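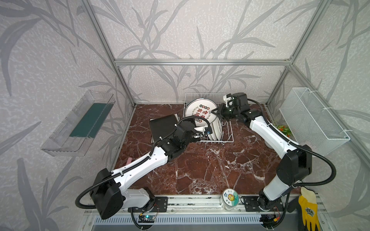 New house rules for two-armed kitchen robots land in April

Plate handling is getting a rule book. Nonlow, the trade group for small makers of kitchen robots, has put out its first code of practice for two-armed cells that stack, rack and pass crockery. Draft two went around over the summer. Final text is 49 pages, down from a draft that ran to nearly 300.

It kicks in come April for members. Voluntary for everybody else, at least for now.

Main points, quickly. Both arms need their own stop, plus one that halts the pair. Any hand-over or shared grip has to be tested with the power cut partway through. Cables dressed clear of the elbow at full reach. Work gloves kept on the cell, and no reaching in while either arm is live, "even if it looks parked."

That last bit drew the most mail. Small shops say they lose half the morning powering down to straighten a plate. The working group didn't budge, though it did add a slow mode for set-up work, with a second person at the stop. 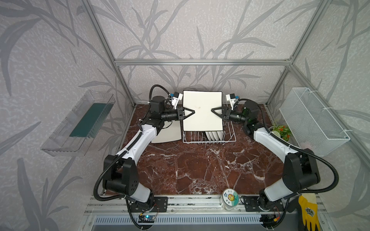 Shared grips get a whole chapter. Two arms on one plate is where the older guidance went quiet, says Ekaette Etim, who chaired the drafting. One arm lets go early, the other is still squeezing, and you're sweeping up. "We had 183 comments and I'd say most were about who lets go first," she said. "Everyone had a differnt answer. Everyone was pretty sure of it."

The code's answer: neither arm opens until the plate is resting on something and both have seen it. If the two disagree, hold still and call a person. No retries on a held plate. Retries on one that's been set down are OK, up to 2, then stop.

Sarnano and Plistby, both members, have signed on already. Plistby wanted a third retry and didn't get it. Fakir, which sells the arms but not the cells, is asking for a longer run-in on the cable rules and says its older kits would need new clips. No word back on that yet. 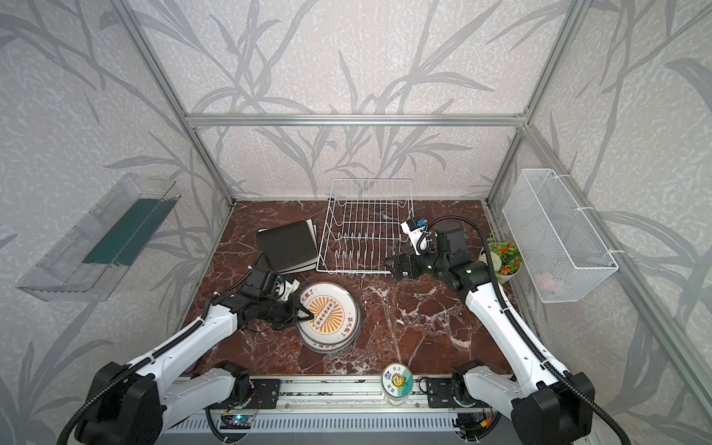
Stacks are handled more loosely. Makers have to state a top height for the stack and a top grip force, and post both on the cell in letters you can read standing up. Printed patterns and coloured rims must be part of testing too, after a few members admitted they'd only ever tried plain white. Chipped plates come out of the pile before a run, by hand, with the power off.

There's also a page on logging. Every drop gets written down, broken or not, with the time and which arm had it. Logs kept for a year. Etim would of liked longer, but storage costs came up and that was that.

What's not in there: glassware, knives, anything hot. Those are pencilled in for a second volume, no date. Nor does the code say who does the checking. Members sign their own form for the first year, and a spot-check scheme is "being talked about."

Copies are free to members from the Nonlow office. Non-members can ask for the short version, which leaves out the test sheets. Comments on the cable section still open, send them in before the code starts.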